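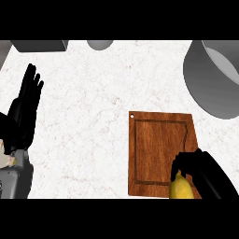 **Slide 1 - hello (keep it short, Ju-won has the timer)**

- Two arms, one spare bedroom in October. Project name: Pustska. Kyung-tae chose it. Complaints to him.
- The kitchen is simulated. My real one has a deposit on it.
- Right hand does fruit, left hand mostly hovers. I know the feeling.

**Slide 2 - numbers**

- 3,461 simulated grasps so far, 292 of them since I rewrote the thumb code.
- Ask who has tuned a thumb. Pause. Move on.
- Real fingers: about 80 hours of printing, then the glue.

**Slide 3 - wiring** (drink water first)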